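A morning at the Stodlow spice works

Mar 9, 2021
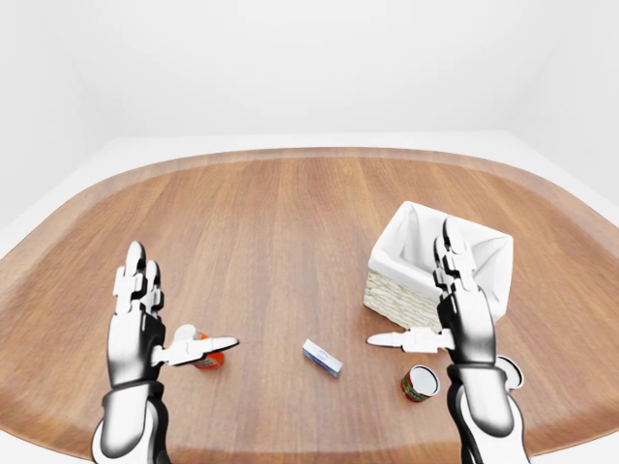 The wooden table, with its paler rim.

Stirnon has been packing curry kits and whole spices in Stodlow for 13 years, and it opens the works to small groups every other month. I booked a place on the morning tour, which costs £24 and includes lunch and a kit to take home.

You come in through the goods entrance at the side, not the shop. There is a bench for coats and a box of hairnets. Rings and watches have to come off, and phones stay in a locker until the tasting at the end, so bring a notebook if you want to write anything down.

The first stop is the store. Sacks are kept on racks by type, with the strong-smelling ones (cloves, asafoetida, fenugreek) in a room of their own. The firm buys 41 different spices and seeds, and most arrive whole. Cumin and coriander are used in the largest amounts by far. We were passed two tubs of turmeric to compare, one from the current delivery and one kept back from last June. The older one was duller and smelled of very little.

Roasting is done in small drums, one spice at a time. Mustard seed goes through quickly and coriander takes longer. The grinding room next door is loud and you are given ear plugs. We stood behind a yellow line and watched a batch of garam masala go through the mill twice, once coarse and once fine. I had expected more dust, but there is a strong extractor over each machine.

Packing was the part I liked best. Each kit is made up of small sachets numbered in the order they go into the pan, with the recipe card folded round them. The Iturra kit is a dry lamb curry with black pepper and curry leaf. Bula is a milder one made with coconut and tamarind, and it comes with a dal and a flatbread mix. Every box is weighed before it is sealed, and light ones are pushed off the line to be checked by hand.

Lunch was the Bula curry with rice, the dal and a lime pickle — the pickle isn't sold in the shop yet. The sauce was good, a little sweet for me. The dal was better and I went back for more.

I took home the Iturra kit and cooked it two nights later. The card says 37 minutes, but mine needed nearly an hour for the lamb to soften. Leave out half the chilli sachet if you are feeding children.

Parking is limited to the spaces along the fence. The bus from Stodlow station stops at the end of the road. The tour includes one flight of metal stairs, and there is no lift. Book by phone, as the online form was not working when I tried it.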